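Fitting a Striped Cover on a Low Daybed

Use a woven cotton cover at least 48 cm wider than the platform. Wash it once before fitting, as the Grostora covers shrink in the first wash.

1. Clear the surface. Move cups, bottles and cartons to a tray.

2. Lay the cover with the stripes running lengthwise, toward the window wall. Align one stripe with the side of the platform and work outward from it.

3. Fold the front down over the edge. Pull from the corners first, then from the middle. Shallow wrinkles near the fold are acceptable and settle with use. 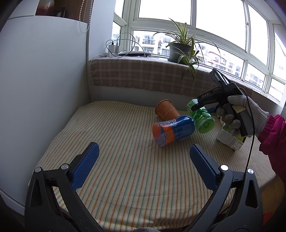 4. Secure the sides. Tuck the excess under the mattress to a depth of 9 cm. Do not pin through the weave.

5. Check after one night. If the stripes have drifted, release one side only and repeat step 4.

Care

Wash at low heat and line dry. Liquid spills should be blotted from the outside in. Avoid bleach on the orange and green threads.

Réka Lakatos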